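Skendeldale 見学メモ(4月)

朝9時すぎに正門着。受付で名札と上履き。ここは Grameck の電装部品の拠点で、年に一度だけ一般も入れる。定員30、満員だったらしい。駐車場が遠い。歩きやすい靴で行くこと。

最初に座学、60分。長い。ヒューズの種類と色の話が中心。ガラス管から平型への流れ、端子の形、溶断の仕組み。スライドの字が小さくて後ろの席はつらい。メモが追いつかず、途中からは配布資料に書き込み。資料は表紙が Farnier のままだった。たぶん合併前の版。

そのあと3班に分かれて移動。自分は2班。まず倉庫、棚番号1751の前で説明を聞く。補修用の旧型ホルダーはここから出るとのこと。注文は少ないけど切らせない、と案内の人。古い車に乗ってる身にはありがたい話。写真は不可。

次が部品の作業スペース。ここは撮影OK。平型ヒューズとホルダーの実物を見られる。座学で散々聞いたあとなので、やっと本物、という感じ。思ったより小さい。オレンジがかった琥珀色で樹脂が透けていて、中の金属がうっすら見える。この透け具合のおかげで切れたかどうか目で確認できるわけで、車の整備をする人にはおなじみのやつ。ホルダーのほうは黒。差込口が一列に並んでいて、奥に接点が細く光る。

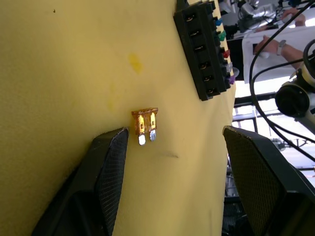
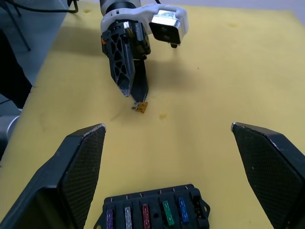 琥珀色の平型ヒューズ。2枚とも黄色い台の上。

色の話をもう少し。平型は色で定格が分かる、というのが座学の肝だった。暗い足元で交換するとき、数字が読めなくても色で見当がつく。ただし古くなると樹脂が変色することもあるので、最後は刻印を見てください、と念押しされた。あと、切れたからといって大きい容量のを差すのは絶対だめ。これは3回くらい言われた。昔やったことあるので下を向いてた。

抜くときの注意も。端子をまっすぐ引く、こじらない。こじるとホルダー側の接点が開いて、次に差したとき緩くなる。緩いと発熱。うちの車のシガーソケットが調子悪いのはこれかもしれない。帰ったら見てみる。

質問コーナーは短かった。低背タイプとの互換を聞いた人がいて、答えは「幅が合っても混ぜないで」。ミニと低背は見た目が似てるので買うとき要注意、とのこと。自分は保管方法を聞いた。湿気を避けて、袋のまま、種類ごとに分けるだけでいいそうだ。うちは全部まとめて空き缶の中。反省。

昼は食堂。カレー、普通。量は多め。隣の建物の Thiele 館(歴代カタログの展示)は時間切れで入口だけ。古い配線図がちらっと見えて、かなり心残り。展示だけで一時間は要ると思う。先に回ればよかった。

おみやげは予備ヒューズのセットとボールペン。セットは売店でも買えたので追加で一つ購入。レジは現金のみなので注意、小銭あると早いでs。

帰りのバスは本数少なし。13時台を逃すと次までかなり待つ。走った。来年も申し込む予定、受付開始は2月ごろと聞いたけど未確認。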